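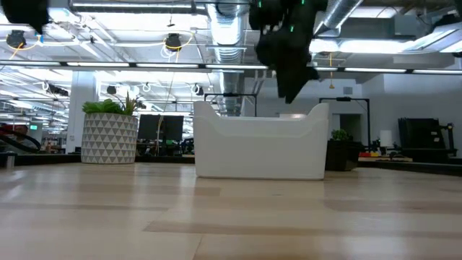 White curved, sofa-like object on the wooden floor, with planters to either side.

Placing a moulded seat and planters in an open-plan office

By Nia Parry
June 12, 2023

A one-piece moulded seat has no legs to adjust and no fabric to hide marks. Most problems with one come from the floor beneath it or the items set next to it. The steps below cover a single seat with a planter on each side, on a wooden floor.

What you need

Tape measure, long spirit level, low-tack masking tape, soft broom, two microfibre cloths, neutral floor cleaner, self-adhesive felt strip, saucers or liners for the planters. Two people for the lift.

1. Prepare the floor

Sweep along the boards, then wipe with a well-wrung cloth and neutral cleaner. Leave to dry fully. Grit trapped under a smooth base will score the finish the first time the seat is pushed sideways.

Lay the level along the boards and then across them. A one-piece base will rock on a high board. Move the position along before trying to pack it up with shims.

2. Mark out

Tape the outline of the seat on the floor. Keep 600 mm clear in front of the lowest part of the seat for legs, and more if the front faces a walkway. Check the outline against desk chairs at full push-back. Walk the route past it from both directions.

The raised end can go towards the desks, where it screens the sitter a little from the monitors.

3. Fit the felt and place the seat

Turn the seat on its back on a folded blanket. Wipe the underside and apply felt strip to the contact edges only, leaving a 2 mm gap between lengths so that the ends do not lift. Press down firmly.

Lift from below at both ends. Do not pull on the armrest. Lower the seat inside the tape, sit on it, check for rocking, then remove the tape.

4. Planters

Put the larger planter at the end with more daylight and the small one at the other. Trailing or bushy foliage should stay clear of the seating surface, as wet leaves leave rings on a matt finish. Turn a patterned planter so that any seam faces the wall.

Each pot needs a liner or saucer, including those sold as watertight. Lift them monthly and check the boards for darkening.

5. Cleaning

Dust weekly, following the moulding lines. For scuffs, use warm water with a drop of washing-up liquid and a white cloth. Avoid cream cleaners and melamine sponges, which polish a matt surface and leave shiny patches.

Replace the felt when it has flattened or picked up grit.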